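Liste : bonnes pratiques manipulation
Objet : Re: Seuil d'effort et état de départ, fiche 7
De : Atif Awan

Bonjour,

Le 12 janvier, à 9 h 40, Vasach a écrit :
> La fiche 7 demande un contrôle des doigts avant chaque série. Chez Kunex
> on le fait une fois par jour. Faut-il vraiment noter l'ouverture à chaque
> reprise ? Sur 235 essais, cela fait beaucoup de saisie.

Oui, à chaque reprise. Chez Avram nous avons relu 206 essais et les écarts venaient presque tous de l'état de départ, mal renseigné.

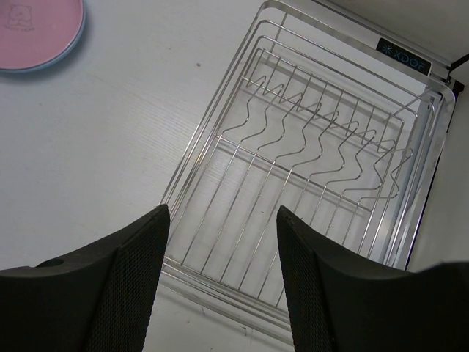
Pour la fiche 7, je propose de garder trois champs : ouverture, objet tenu ou non, état des garnitures. Le contrôle se fait pince ouverte et vide, au-dessus du poste, avant toute descente vers l'égouttoir. Les garnitures quadrillées des faces internes doivent être visibles toutes les deux – sinon on recule et on recommence. Les séparateurs ondulés en fil sont à traiter comme obstacles fixes, même quand on vise une assiette posée à côté.

Pour l'effort, je laisserais la limite dans le fichier de cellule et pas dans la fiche. Furov admet jusqu'à 3242 cycles entre deux remplacements de garnitures, je n'ai pas d'avis là-dessus.

Merci d'envoyer vos remarques sur la liste avant la fin du mois.

Atif Awan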